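I gave up on my sourdough starter twice before the one I have now, and I want to write down what changed while I still remember it, because I know I'll be back here next winter trying to work out why it has gone flat.

The first one I made from a packet. It was a dried culture from a little outfit called Kuvlow that I ordered after a very long evening of reading bread forums, and it came with a leaflet folded so small I needed my reading glasses and a lamp. It bubbled like crazy for four days and then it just stopped. I threw it out. (I now think it was completely fine! They all go quiet after the first burst, and I should have kept feeding it and gone about my business.)

The second one I killed with kindness. I kept it on top of the fridge because I'd read that it was the warmest spot in the house, and I fed it every time I walked past. Poor thing never had a chance to get hungry. It turned into a thin gray soup that smelled like nail polish remover, and I'm afraid I let that one go down the sink, which the sink did not enjoy.

So, number three. I started it in May with whole rye from the Borness mill, which sells flour in plain paper sacks with the grind written on in pencil, and tap water left out overnight. That's the entire recipe. I kept the kitchen at 70 degrees, or the kitchen kept itself there, and I fed the starter once a day after breakfast. When it went quiet I left it alone and kept feeding. After that it came back slowly, with small bubbles first and then a proper dome, and one morning it had pushed the lid right off.

The flour made more difference than I expected. I switched over to white for a while to use up a bag and the starter got sluggish and sort of sulky -- still alive, but it took until supper to do what it had been doing by lunch. A spoonful of rye in each feeding sorted that out. Now I do mostly white with a bit of rye and I don't measure the rye at all.

The bread itself is still hit and miss. I've been using the long overnight method from the Omerović bakery handout, where you shape the loaf in the evening and put it straight in the fridge, and bake it cold the next morning. I like it mostly because it fits around my day. The crust is lovely and blistered. The inside can be a little tight, and I suspect I'm rushing the first rise because I get bored and want to go to bed. My best loaf so far was one I forgot about until nearly eleven at night, so there's a lesson in there that I keep not learning.

I also got the scoring wrong for ages. I was being timid, dragging the blade through and making a sad ragged line. A quick cut at a low angle works much better, and a cold loaf holds still for you. I only do one long slash now. The wheat-stalk patterns are very pretty on other people's bread.

Next on my list is a seeded loaf with Karkari sesame, toasted first, and maybe some honey if I can keep the bottom from scorching. I've been sliding a spare baking sheet onto the rack underneath and it helps, though my oven runs hot at the back and I have to turn the pot halfway through no matter what I do. If you've got a trick for that I would love to hear it. 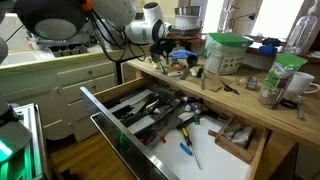 Marsh Hen: I had the same scorched bottoms for a whole winter and a handful of dry rice under the parchment fixed it for me. Also, try letting that first rise go an hour longer than feels right before you blame the fridge. Mine was tight in the middle too, and it was all down to me wanting to go to bed.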